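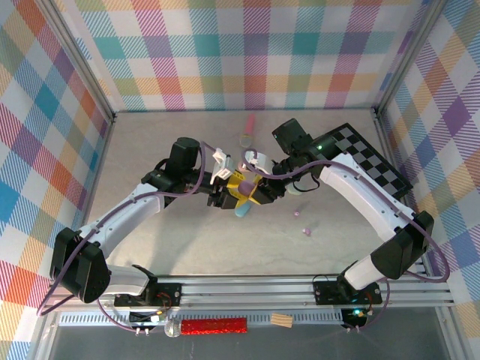
Re: Moving the Vercombe office — who goes, who stays

July 6, 2026

Replying to all because three of you have asked me the same thing off list and I can't type it out again.

Short version. Yes the Vercombe office is still opening. No it is not replacing us. Lease is signed, 28 desks, second floor over the Zatodora building, and the heads of department are meant to give me names by the end of the month. So far I have two lists and one of those is a draft.

Longer version, in between calls so forgive the state of it.

> Could someone please say plainly whether the posting
> is for two years or for "two years in the first
> instance"? The letter says one and the slides say the
> other. Also is the housing allowance before or after
> tax. Also I was told at the Mkhize lunch that anyone
> with school age children would be looked at first,
> and I would like to know if that is policy or
> somebody thinking aloud.
>
> I'm not against going. I did four years abroad with
> my old firm and would do it again. But I would want
> to know what job I'm coming back to, and at the
> moment the letter says "a comparable role" and leaves
> it there.

Taking these in order.

Two years. The slides are wrong, they were made before the partners met and nobody has swapped them out. If you want to stay longer you ask in month 18 and it gets looked at then. You can't be kept on without your say so.

Allowance is before tax. 2,893 a month, same for everyone below partner, whatever size flat you take. I know that's tight for a family. I've said so twice and will say it again at the next meeting but please don't plan on it moving.

School age children — not policy. Somebody thinking aloud. There is help with fees, one form per child, and the form is the old Wernero one with the name still on the top. Use it anyway, payroll know about it.

Comparable role. Fair point and I don't have a proper answer. What I have been told is same grade, same pay band, same city you left from. Not the same clients. Audit people in particular should assume their clients will have gone to someone else by then, two years is a long time to hold a file open. I've asked for the grade and the city to go in the letter itself. If your letter came before today's it won't have that in, so don't sign it yet, wait for the new one.

Other bits

Language lessons: paid for, 30 hours, start before you go if you can. You can carry hours over but not swap them for cash (someone asked).

Flights home: two a year each, booked through the usual desk. Don't book your own and claim it back, it takes for ever and they query evrything.

Tax: you'll get one session with the Mkhize people before you leave and one after the first year end. Please go to it. I skipped mine when I was posted and spent most of a spring sorting out the mess.

Pensions: still waiting. Chased again this morning.

Look-see visit: yes, there is one, three nights, partner or spouse can come. Dates not fixed, probably the back half of the month. Tell me if you want a place even if you're only half thinking about it, doesn't commit you to anything.

If you want to talk about whether to go at all, as opposed to the forms, ring me or come by, don't put it on the list. The heads of department read it and so they should but it's not the place for that converstion.

New letters out as soon as legal let go of them. Will post here when they do.

Posting desk, 2nd floor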